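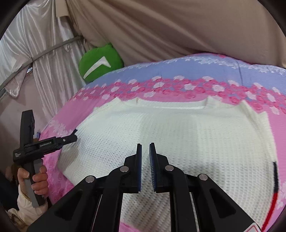
## 4. Setting up the Flutunetti feeder for two or more cats

Complete Section 3 before starting. The feeder must be level, plugged in, and showing a steady green light.

### 4.1 Registering a collar tag

1. Remove all other tags from the room. The reader picks up any tag within 12 inches.
2. Press and hold **PAIR** until the light blinks green.
3. Hold the tag flat against the front of the hood. Wait for two beeps.
4. Write the tag number on the card inside the lid.
5. Repeat steps 2 to 4 for each cat.

Note: Tags from the older Umik feeder can be used if the number on the back is 2822 or higher. Lower numbers will give error 131.

### 4.2 Setting portions

1. Press **CAT** until the tag number appears.
2. Use the arrows to set the daily amount in grams.
3. Press **MEALS** and choose from one to six meals per day.
4. Press **SAVE**. The display returns to the clock.

The feeder divides the daily amount evenly. Any remainder is added to the last meal. Portions not eaten stay in the bowl and are taken off the next meal for that cat.

Caution: Do not use the feeder for kittens under 12 weeks or for cats on a vet-ordered diet unless the vet has approved the amounts.

### 4.3 Getting the cat used to the hood

1. Leave the hood in training position (fully open) for three days.
2. Lower it one notch per day. There are four notches.
3. If the cat stops eating, go back one notch and hold there for two days.
4. Switch to **AUTO** only after the cat has eaten a full meal at the last notch.

Caution: Keep fingers and collars with loose ends clear of the hood hinge while it is moving.

### 4.4 Error codes

| Code | Meaning | Action |
|---|---|---|
| 131 | Tag not accepted | Replace tag |
| 532 | Hood blocked | Clear hood, press **RESET** |
| 687 | Hopper empty or jammed | Refill, then run **TEST** |

If 532 comes back after three resets, unplug the feeder and contact Vindmont service. Have the serial number ready. It is on the base, next to the power socket.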